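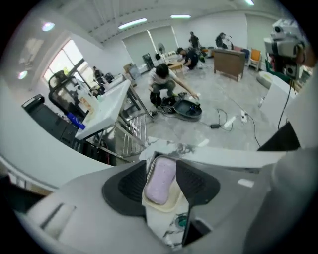
Soap dish and bar held between the ribbed finger pads, shared workshop.

Hand-held gripper build: request for comments on finger pads
Posted by Arvid Ljungberg, 2020-03-21
Muvville Shared Workshop, Projects board

Members are advised that the Mornen gripper has reached its second revision. The housing has been reprinted in grey and the ribbed pads replace the smooth ones used previously. Comments are invited on two matters: the depth of the ribs, and whether the pads should be moulded in a softer rubber. The soft rubber costs more and wears sooner. I would favour keeping the present material.

Reply from bakke_bench
The present material should be kept. My concern is the weight of the housing. A tool that is held at arm's length for an afternoon ought to be lighter than this one, and the walls could be thinned without loss of strength.

Reply from Gudrun Blomqvist
I must disagree regarding the pads. Ribs of that depth suit a dish with a firm edge. They are less suited to small, smooth containers, where only the tops of the ribs make contact. I would ask that a shallower pattern be tried before any further parts are ordered. I have no objection to the weight.

Reply from Arvid Ljungberg
Noted. The shallower pattern can be cut from the existing mould. With respect to small containers, the work at the marble-patterned box is relevant, as the bottle there is held on its side in the jaws. The marker cube stays on top of each gripper in either version, and its mount is unchanged.
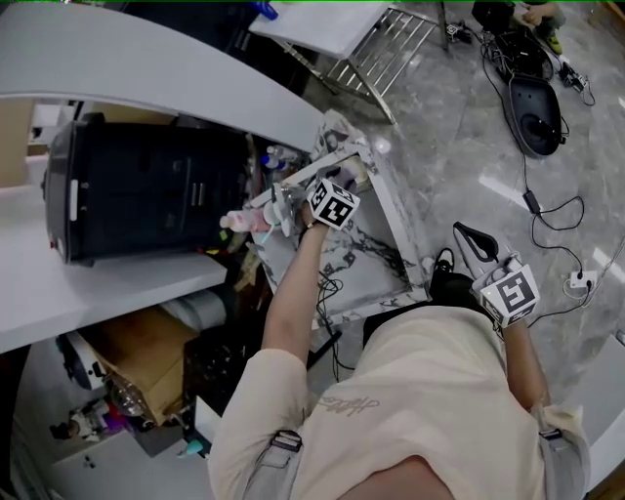 Reply from urnia_owl
May I ask that the matter of cables be settled before the pads? The present harness has been rated by its maker for 4000 bends at the wrist. I do not consider that enough for a tool in shared use.

Reply from bakke_bench
The rating is adequate if the cable is clamped properly at the handle. A heavier cable would add to the very weight I have objected to.

Reply from Gudrun Blomqvist
I support urnia_owl on this point. The clamp has already been redrawn 2 times and still works loose.

Reply from Arvid Ljungberg
I will post the clamp drawing and the shallow pad file in this thread. Please leave the mould on the labelled shelf when finished with it.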